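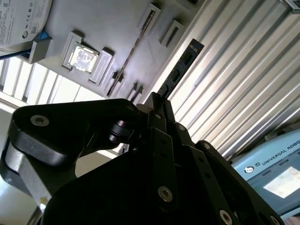

4. Setting up your Brinemel wall desk

Read this section through once before you start. You will need the desk box, the fixings bag and a clear stretch of wall. Sections 2 and 3 cover choosing the wall and checking the parts list. If you have not done those yet, go back and do them first.

Tools needed (not supplied):

Pencil
Spirit level
Tape measure
Drill with masonry and wood bits
Cross-head screwdriver
Hex key, if yours is missing from the fixings bag

4.1 Marking the wall

1. Sit in the chair you will use with the desk. Rest your forearms as if you were typing and ask someone to mark the height of your elbow on the wall. Most people end up a little lower than they expect.

2. Draw a level line through the mark. This is the top edge of the desk, not the rail. The rail sits 50 mm lower.

3. Measure down 50 mm at both ends and draw a second line. Check it with the spirit level. Do not measure up from the skirting board or the floor, as neither can be trusted to be level.

4. Hold the rail against the lower line with the Brinemel name facing outwards. Mark the fixing holes with the pencil.

Caution: Check for pipes and cables before drilling. Do not drill directly above or below a socket or switch.

4.2 Fixing the rail

1. Drill the marked holes. For brick or block, use the grey plugs and drill to the full length of the plug. For a stud wall, the rail must be screwed into the studs. The white plugs are only for holding the cable clip and will not carry the desk.

2. Push the plugs in until they are flush with the wall. If a plug spins in its hole, take it out and use the next size up. Do not pack the hole with filler or matchsticks.

3. Start with the middle screw and leave it slightly loose. Put in the two end screws, check the level again, then tighten all of them.

4. Pull down firmly on each end of the rail. It should not move. If it does, remove it and find out why before going further.

Note: Old lath and plaster walls need the Toom backing board, sold separately. Fit the board to the studs first, then fix the rail to the board. The instructions on the Toom leaflet take the place of steps 1 and 2 above.

4.3 Hanging the arms

The left and right arms are different. Each has a letter stamped on the inside face near the hinge.

1. Hook the left arm over the rail and slide it to the second notch from the end. Do the same with the right arm.

2. Fold both arms out. They should stop at a right angle to the wall. An arm that droops has not been seated properly in its notch. Lift it off and hook it on again.

3. Fit the locking pin through each arm from the outer side. The pin clicks when it is home.

4. Fold the arms back against the wall and out again a few times. They will be stiff at first. Do not oil the hinges, as the washers inside are made to run dry and oil makes them swell.

Caution: Keep fingers away from the hinge when folding the arms. Do not let children fold the desk.

4.4 Fitting the desktop

This part is easier with two people.

1. Lay the desktop upside down on a blanket or on the opened-out box. The face with the pre-drilled holes should be uppermost.

2. Press the felt pads over the marked circles. These stop the top from rattling when it is folded away.

3. Turn the desktop over and rest it on the open arms. The edge with the shallow groove goes to the wall.

4. Slide the top left or right until the holes line up with the slots in the arms. From underneath, put in the short screws by hand. Leave them loose until all of them are in.

5. Push the desktop back until it just touches the wall, then tighten. Stop when the screw head meets the washer. The screws are short on purpose, and the long ones left in the bag will come through the top.

If the wall bows, you will see a gap behind part of the desktop. A gap up to the width of a pencil does no harm. For a wider one, loosen the screws and share the gap evenly between both ends.

4.5 Cables

1. Feed cables down through the groove at the back edge. Plugs are too wide to pass through, so feed from the other end where you can.

2. Leave a loop of slack below the desk. With the desk folded, the loop should hang free and not be pinched between the arm and the wall.

3. Stick the cable clip to the underside, or fix it to the wall with a white plug and small screw.

4. Fold the desk once with the cables in place and watch them as it moves. Move the clip if anything pulls tight.

Do not run an extension lead along the rail. Keep multi-way sockets on the floor or on a shelf.

4.6 Folding the desk away

1. Clear the top. The desk is not meant to be folded with anything on it.

2. Stand to one side and take the weight of the desktop with one hand.

3. Pull out both locking pins and let the top swing down slowly.

4. Turn the catch under the rail so that it points downwards. The desk should stay flat to the wall without being held.

To open it, reverse the steps. Always put both pins back before leaning on the desk.

4.7 First week

Screws in new plugs often settle. After a week of normal use, take everything off the desktop and go over all the screws with the screwdriver. After that, a check twice a year is enough. Pick a month you will remember, such as October, when the clocks change.

Wipe the desktop with a damp cloth and dry it straight away. Avoid bleach, scouring cream and anything with wax in it. Mugs should go on a mat, as the Palgate oak finish marks more easily than the white one.

4.8 If something is not right

Desk slopes towards you: check that both arms are in matching notches, then check the rail screws. If the rail is firm and the slope remains, one of the hinge washers may be missing.

Desk wobbles from side to side: tighten the screws under the desktop. If it still wobbles, look at the locking pins, as one is likely to be only part way in.

Catch will not turn: the rail has probably been fitted upside down. The name should read the right way up.

Pins hard to remove: lift the front edge slightly while pulling. There should be no need for pliers.

Parts missing: write to Bevan Ellery, Spares Desk, Brinemel, Unit 23, Mosgate, and give the part number from the list in section 3. Rail screws are part 313. Please send the batch code too, which is on the label on the short side of the box. Spares are posted out every Tuesday.

Do not use the desk while waiting for a missing screw or pin.

Section 5 covers fitting the shelf and the lamp bracket.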